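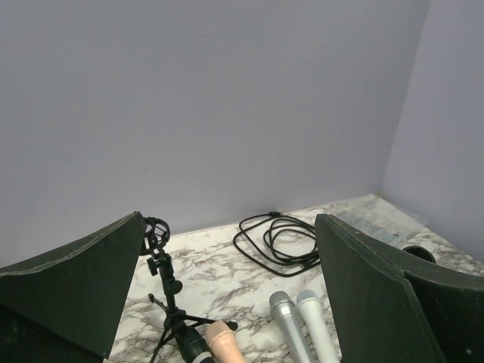
Community recording corner opens at the Varkisen Library

If you've ever had a story you wanted to get down properly (and who among us hasn't, after a long Sunday lunch with the grandparents), there is now a quiet spot in town to do it. The Varkisen Library has turned the old photocopier nook at the back of the reading room into a small recording corner, with a marble-patterned tabletop, a black microphone stand and pale lavender-grey walls, and it is free for anyone with a library card.

The idea came from Patricio Ulloa, a retired bus driver who spent most of last winter trying to record his mother's recipes at the kitchen table, with the fridge humming along in the background the whole time. He mentioned it at the front desk, the front desk mentioned it to branch manager Catalina Mansilla, and things rather snowballed from there.

"We had the nook, we had a tin of paint left over from the children's area, and we had Patricio ringing every second morning to see how it was coming along," Mansilla said. "So really we had no choice, and I'm so glad we didn't!"

The colour has been a talking point in itself, with a few regulars holding out for the original cream, but Mansilla says it has grown on nearly everyone. The shock mount on the stand, the round cradle that helps keep bumps and table knocks out of a recording, is there to stay, while microphones are borrowed from the desk and handed back at the end of each session. Borrowers are asked to coil the cables loosely when they finish and leave them on the table for the next person, as tight winding is hard on them.

Word has travelled quickly. More than 29 people put their names down in the first month, among them a choir wanting to practise its harmonies, a beekeeper with plans for a podcast and a grade 7 class collecting neighbourhood memories for a local history project. Ulloa, for his part, has finished 11 recipes and is working up the courage to tackle his mother's empanadas, a subject on which the family has never quite agreed.

Sessions run for an hour and can be booked at the front desk or by phone. First-timers can ask for a staff member to help them set up, and children are welcome with an adult. The corner closes half an hour before the rest of the library.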